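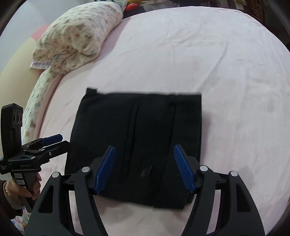

Black on pink, folded and on the bed.

So I've been thinking about packing light ever since my trip to Bastthorpe in July, mostly because I did such a terrible job of it! My bag weighed 26 pounds for 2 nights away. Myrtle Kowalczyk, my oldest friend and the one who talked me into going, turned up at the Wirville bus station with a tote bag and a paperback. That was it.

I had shoes for rain, shoes for dinner, a hair dryer (the guesthouse had one) and a sweater I never took out. Myrtle wore the same black top both evenings and looked great. I spent a good part of the first night digging around for a phone charger I'd left on my kitchen counter. 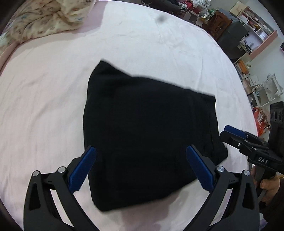 The black one again, pink sheet underneath.

Anyway, I have rules now. One bag, and it has to fit under the bus seat. Everything has to go with black. Toiletries go in first, so I can't keep sneaking in extra bottles – I'm very good at sneaking in extra bottles.

The big test is Nkuna, which is a much longer trip and has me a little nervous. Myrtle wants to walk up to the lookout before breakfast, so the sturdy shoes are coming and I'll just wear them on the bus. I'm still going back and forth on the raincoat. If you've been there, tell me in the comments if it's worth the space!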